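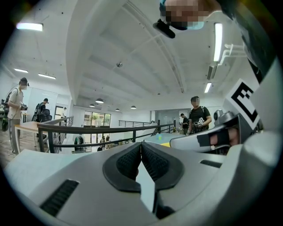

The office under the big white ceiling

We moved in back in July. It's a lovely bright room, and I still catch myself gazing up at the beams and the dome lamps over at the far end when I ought to be working.

Glykeria Lambrakis wanted something warmer than the strip lights, but I like them — they suit the place.

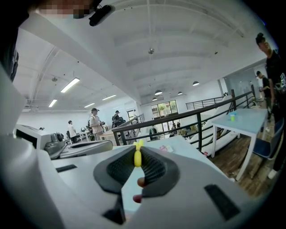
My favourite bit is the long black railing with the wooden top, lovely to lean on with a cup of tea. Next on my list is a plant or two for up there, if Perla Ochoa lets me.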